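Baird Robotics Program
7 July 2021

The summer sorting project has entered its second stage. Students are now programming the arm to work with small colored blocks and a bowl. (1/6)

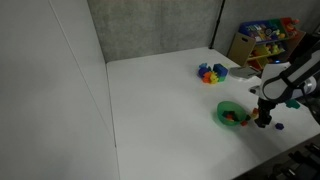
Atif Janjua: Will the teams be writing their own grip settings this year, or using the ones supplied in February?

Baird Robotics Program: Teams will write their own. The February settings remain in the shared folder for reference and may not be submitted as final work. (2/6)

Each team is allotted 48 minutes at the table per session. Time not used may be passed to another team – please record the change on the sign-up sheet before the session begins. (3/6)

The final test consists of 200 pick attempts, run in four sets of 50. A dropped block counts as a missed attempt. A block placed outside the bowl is scored separately, as set out in section 2 of the project guide. (4/6)

Enrollment for the project stands at 18 students. Those who missed the safety lesson must complete it with Unathi Potgieter before operating the arm. Observers are welcome at any session and do not need to register. (5/6)

Written reports are limited to 1,000 words, not counting code. Teams entering the Jollberg student challenge should submit the same report, with the entry form attached as a separate file. (6/6)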